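Steamed and Baked: How Two Cooking Methods Change the Same Bread Dough

Project report by Rosalie Fankhauser
Food and Nutrition, second year, Thaler College

Background

Most bread eaten in Brosambridge is baked. My grandmother's cookbook has a chapter on steamed dumplings and buns, and when I cooked from it last summer I noticed that the dough was nearly the same as the one we use in class for dinner rolls. The two results are very different to eat. I wanted to find out how much of the difference comes from the cooking method alone.

The main thing that sets the two methods apart is temperature at the surface. In an oven the outside of the dough dries out and then gets hot enough to brown. The browning is a group of reactions between sugars and amino acids, and it needs a surface well above the boiling point of water. In a steamer the surface stays at or near the boiling point and is kept moist the whole time, so it sets without browning. The inside of a bun never gets much hotter than boiling in either case.

Steamed bread is an everyday food in northern China and is eaten in many other parts of Asia, plain or with a filling. Central Europe has its own versions, some sweet and some served with gravy. Plain wheat flour with a low to medium protein content is the usual choice for soft buns. Bread flour gives a chewier result.

Method

I made one batch of dough for each round and divided it in half. The recipe was 430 g all-purpose flour, instant yeast, sugar, a pinch of salt, a spoonful of neutral oil and warm water. The dough was kneaded by hand until smooth, left to rise in a covered bowl, then knocked back and shaped. Each half was left for a second, shorter rise on squares of baking paper.

One half went into the oven on the middle rack. The other half went into the steamer over water that was already boiling, for 18 minutes. I repeated the whole thing in 4 rounds during October, always in the school kitchen in the afternoon. The flour was the Skornus store brand each time, bought in one trip so that it came from the same lot.

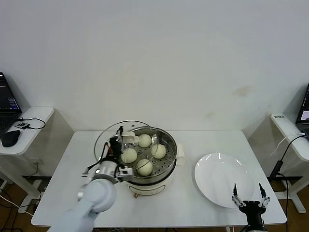
Shaping turned out to matter more than I had planned for. In the first round I rolled all the pieces into plain balls with the seam underneath. From the second round on I gathered the edges to the top and pinched them, which pulled the skin of the dough tighter. The pinched pieces kept their height better in both methods, so I did not use the first round when I compared height.

For each round I weighed the dough before cooking and the finished pieces after they had cooled on a rack. I cut one piece from each half and looked at the crumb. Six classmates tasted the rest and filled in a sheet on softness, sweetness and smell. They were not told that the dough was the same.

Results

The baked pieces lost more weight than the steamed ones in every round. The steamed pieces stayed close to their starting weight.

The baked crumb had uneven holes and was drier near the crust. The steamed crumb was finer and more even, and the skin was thin and slightly shiny. In the third round the steamed pieces had a wrinkled surface. I had taken the lid off as soon as the heat was turned down, and the cookbook (a 2015 reprint) warns about this. In the last round I left the lid slightly open for a few minutes first and the skin stayed smooth.

Tasters gave the steamed pieces higher marks for softness and the baked ones higher marks for smell. The sweetness marks were mixed. Two people wrote that the steamed bread tasted "like it needs something with it."

Sources of error

The oven in the school kitchen runs hotter at the back. I turned the tray halfway through, but this let some heat out. The room was colder in the last two rounds and the dough rose more slowly, so I went by size and did not keep to a fixed time. The tasting group was small and everyone in it grew up eating baked bread.

Further work

I would like to test how the two kinds keep. The steamed pieces left over from the second round were hard by the next day but became soft again after a few minutes of steaming. The baked ones did not recover as well in the oven. A proper test would need more dough and a way to measure firmness. The Skorance lab at the college has a texture meter that second-year students can book in the spring.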